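2/27/20

Up at six for the Torketti open day. Frost on the car, and the de-icer was in the shed where I left it last week. Collected Zdeňka from the end of her road and we were on the bypass before it was properly light. She had made egg sandwiches for both of us and we had eaten them by Cadton.

The place is on the Hayes estate, behind the tile warehouse. I had pictured something bigger. It is one unit with a roller door and a mezzanine, and they had put out chairs in what is normally goods in. They gave us each a sticker with our name on it. Mine had the surname wrong so I folded it in half.

The talk was given by Cherry Mae Layug, who runs the handling side. She spoke well and did not use slides much. The firm started out mending conveyors for bakeries and moved into picking and packing later. They now have four cells running in the unit and the rest out with customers. Most of what she said was about small, dull items — tubs, sachets, boxes of screws — and how long it takes to get a machine to pick one up as well as a person can on a bad day. I wrote down that they collected 152 tries at one task before they changed anything. She said the first lot were mostly her own and that her wrist ached for days.

After that we were split into two groups. Ours went to the packing cell first. It was behind a clear guard and worked along a row of cartons, fairly slowly, with a fan noise that I found tiring. A man at the front asked how fast it was against a person and the engineer gave a straight answer, which was slower, but it does the late shift. Zdeňka asked what happens when a carton arrives upside down. It stops and puts a light on, and someone comes over. She liked that. At Uvlow, where she did her years on the line, the belt just carried on and you dealt with it.

Coffee at half ten. Instant, but decent biscuits. I talked to a couple from a seed merchant's who want something for bagging and have been quoted a price they would not tell me. The toilets were up the stairs on the mezzanine and there was a queue of 2 the whole time.

Second half was the part I had come for, the hand-held gripper. You carry it and do the job yourself, and the recording is used afterwards to train the arm. I had read about this but not held one. It has two black fingers, blocky things, and you squeeze to bring them together. Heavier than I thought at the front end. The trick is to keep your elbow in and not to rush, and to look at the thing you are picking up and not at the fingers. I got a roll of tape into a tray on my third go and dropped it on the first two. Zdeňka managed it straight off and was told she had good hands, which she repeated several times on the way home.

The fingers have small round holes along the top, and I meant to ask what went in them, but the next group was already waiting. I also wanted to know how long a pair lasts before it needs changing. Must put both in an email.

They let us take away a few of the pictures from the gripper's own camera. I have copied two in. Both have the fingers apart over the wood, nothing between them.

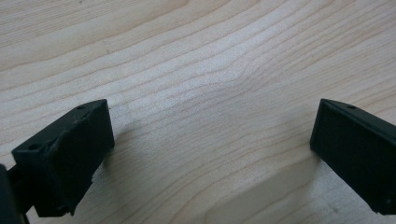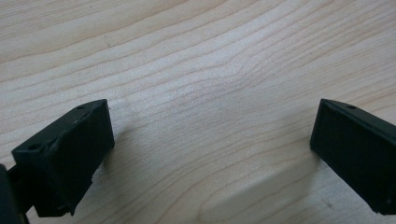 I have been thinking about the grain in that wood all evening, which was not what I went for. It would make a nice tabletop for the back room.

We were out by one. Stopped for petrol and a pasty and got stuck behind a gritter, so it was gone three when I dropped Zdeňka off. The whole thing had cost us 38 pounds in fuel and parking, and she gave me her half in coins.

I rang her after tea to see whether she would come again in March, when they are opening the other two cells to visitors. Zdeňka said she would, but only if they let people have longer with the gripper, because three minutes each was no use to anybody and the packing cell could have been cut to half the time. She also thought they ought to ask a few people off a real packing line to do the recordings, since engineers pick things up like engineers. I said she should put that to Cherry Mae herself. She told me she already had, by the coats, and had been given a card.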